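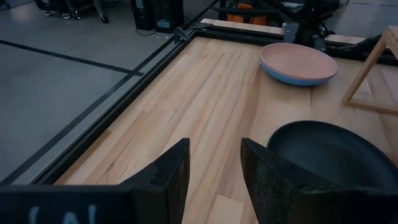 The Long Table

My grandmother owned one tablecloth that mattered, and it came out four times a year. The rest of the time we ate on bare wood, elbows out, and if you spilled your milk you got a dishrag thrown at your head. I thought about that dishrag a lot last March, when I drove up to Tapley to sit down to supper with 64 people I'd never met.

Tapley has 1006 residents, one stoplight and a grange hall with a roof that leaks over the piano. On the last Saturday of every month the hall fills up for what everyone in town calls the Long Table. You bring a dish, you sit wherever there's a chair, and you stay until the coffee's gone. Tickets don't exist. I asked my motel clerk how to sign up and she looked at me like I'd asked how to sign up for the sidewalk.

I should say I'm not a joiner. I moved to the city at 22 and for years my idea of a dinner party was two people and a pizza box on the radiator. But I'd been hearing about suppers like this one from friends in three different states, and I got curious (and, fine, a little lonely – it had been a long winter). So I made a pan of scalloped potatoes in the motel kitchenette, burned one corner, hid the corner under parsley and walked over.

The man running the kitchen was Bradley Goodall, a retired school bus driver with forearms like fence posts. He took my potatoes, lifted the foil, found the burned corner in about a second and said, "Good, somebody always wants that part." Then he handed me a stack of plates and I was on the crew.

The supper started nine years ago, after the diner closed. The nearest sit-down place was over in Plirkden, half an hour on a good road, and there aren't many good roads in winter. Bradley's wife put a note up at the post office asking if anyone wanted to eat together. Eleven people came. They had two kinds of chili and nothing else, and apparently there was a bit of a feud about it, which the chili people are still happy to tell you about if you have an hour.

Now there's a loose system. Last names A through H bring something hot, and so on down to the desserts, except that people marry and change letters and refuse to give up their pies. The night I was there we had seven desserts and one salad. The salad was mostly marshmallows. I had seconds.

What I hadn't expected was the seating! Chairs go out in one long row on each side, and you can't save one. Couples get split up. Teenagers end up across from their algebra teacher. I landed between a dairy farmer who wanted to talk about knee surgery and a girl of maybe ten who wanted to know if I'd ever been on a boat. Across from me was a woman who'd moved to Tapley in January for a job and told me this was the first meal she'd eaten with another person since she unpacked. She said it lightly and reached for the rolls, and the farmer passed her the butter and started in on his knee again from the beginning, so she wouldn't miss anything.

It costs them $300 a month to heat the hall and keep the lights on. There's a coffee can by the door. Some months the can comes up short, and then there's a pancake breakfast. Last fall the furnace quit altogether, and they raised $600 in one evening by auctioning off a single coconut cake in slices. Bradley bought the first slice and swears it was dry.

I've tried my own version since. My building has a laundry room, a roof we're not allowed on and a lobby with a bench, so I settled on my apartment, taped a sign by the mailboxes and borrowed folding chairs from my cousin. Five neighbors showed up. One of them brought a jar of olives and stayed until midnight. Another has lived right above me for six years, and I finally learned that the thumping I hear at seven every morning is a very old beagle getting off a bed. His name is Trallus and he's invited next time.

I don't have a tablecloth, by the way. My grandmother's went to my aunt. I did throw a dishrag at the olive guy when he knocked over his wine, and he caught it one-handed and wiped up the whole mess without dropping his story.

We're doing it again next month. I've asked someone else to make the potatoes.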